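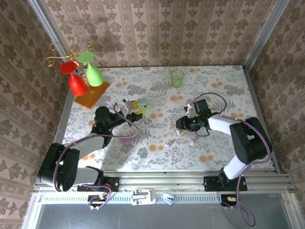

TRATHAM – A pair of tabletop robot arms built at the Brekico shared workshop will get its first open evening this October, and members are welcome to come and try the controls from 7 p.m.

The build, which its makers call Wallin, started as a plan for one arm and grew into two on a shared aluminum rail. Members printed many of the parts in the workshop and did the wiring at the back bench over 20 evenings. Parts came to $1,648, paid for out of the workshop's project fund.

"I still get a kick out of it every time both arms wake up," said Abena Opoku, who leads the build. "We went through 4 versions of the gripper fingers (the second one was terrible!) and I'd happily start on a fifth."

The practice jobs are all household ones: picking up cups, moving toy blocks, handling plastic wine glasses at a rack. Glasses have been the hardest by a long way, and the group is still working on them.
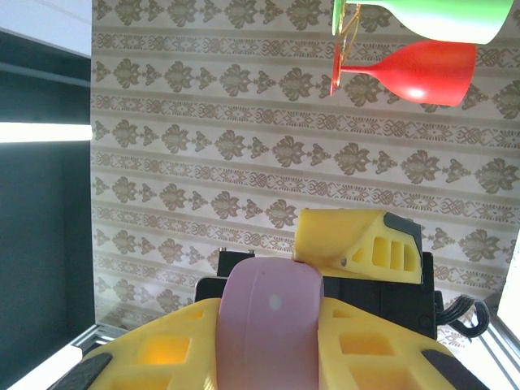 Can I build one at home?
Any sturdy table and a 3D printer will get you started, and the group will share its print files and parts list at the open evening.

Maj-Britt Lindholm wrote the control software and will run a short session on setting up the motors, starting at 8 p.m. Bring a laptop if you want to follow along.

The workshop is at 211 Kimard Street, side entrance. Entry is free and kids are welcome with an adult. Anyone with spare servo motors or leftover filament is warmly invited to bring them too.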